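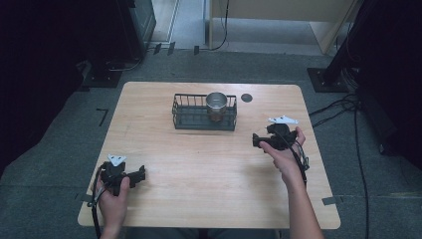 Preguntas frecuentes sobre el cuidado de tu mesa de madera

Desde que abrimos el taller de Greseo nos escribís casi a diario con dudas sobre vuestras mesas (¡y nos encanta que lo hagáis!), así que hemos ido juntando en esta página las que más se repiten. Si la tuya no aparece, escríbenos sin apuro, que solemos contestar por la tarde, cuando se apagan las máquinas y se puede pensar.

¿Cada cuánto tengo que limpiarla?

Para el día a día basta con un paño de algodón apenas humedecido y otro seco detrás, siempre en el sentido de la veta. Lo del jabón lo dejamos para cuando de verdad hay grasa: unas gotas de jabón neutro en un cuenco de agua templada, se escurre bien el paño y listo. Los limpiadores multiusos con amoniaco mejor reservarlos para los azulejos, que los aguantan todo.

¿Aceite, cera o barniz?

Depende muchísimo de la vida que lleve la mesa. El aceite da un tacto precioso y se repara por zonas, aunque pide cariño un par de veces al año. La cera es agradecida en un mueble de poco trote, y el barniz protege más, pero si se levanta hay que lijar la tapa entera. Nuestra serie Binditen sale del taller con aceite duro, y si no recuerdas qué acabado encargaste, lo tienes anotado en el albarán.

¿Cómo se aplica el aceite?

Con la mesa limpia y bien seca, pasa una lija de grano fino a mano, sin apretar, y retira el polvo. Extiende una capa muy delgada con un trapo que no suelte pelusa, espera 30 minutos y recoge todo el sobrante (todo, de verdad, porque el que se queda encima se pone pegajoso y luego vienen los disgustos). Los trapos usados se extienden al aire libre hasta que sequen, nunca hechos una bola en la basura: pueden llegar a arder solos.
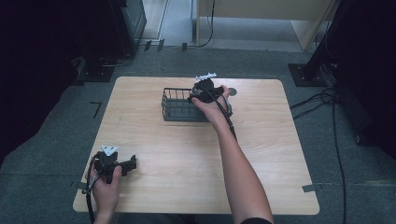

Después conviene dejarla descansar toda la noche y no poner manteles en unos días. Ya sabemos que con niños en casa suena a broma, pero si puedes comer en la cocina durante ese tiempo, la mesa te lo va a agradecer.

¿Se pueden quitar los cercos de los vasos?

Los blancos, casi siempre. Suelen ser humedad atrapada en el acabado, y muchas veces se van solos en cuanto la habitación se seca un poco. Si al cabo de una semana siguen ahí, frota suavemente con un paño y una pizca de aceite del mismo que lleva la mesa. Los cercos negros son otra historia: ahí el agua ha llegado a la madera y toca lijar.

¿Puedo ponerla junto a la ventana?

Puedes, claro, aunque el sol cambia el color de cualquier madera. Mueve los objetos de sitio de vez en cuando para que el tono se iguale, y evita el radiador pegado, que reseca y abre las juntas.
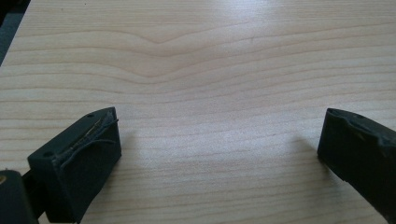
Leanne Tunstall nos escribió en octubre sobre este punto: «Yo tuve la mía tres años junto al balcón con un frutero siempre en el mismo lugar, y al quitarlo quedó un círculo clarísimo. Lo dejé al descubierto todo el verano y se fue igualando bastante, así que paciencia antes de sacar la lija».

¿Hacéis restauraciones a domicilio?

Sí, para tapas grandes que cuesta mover. Mándanos unas fotos con luz natural y las medidas, y te preparamos un presupuesto sin compromiso.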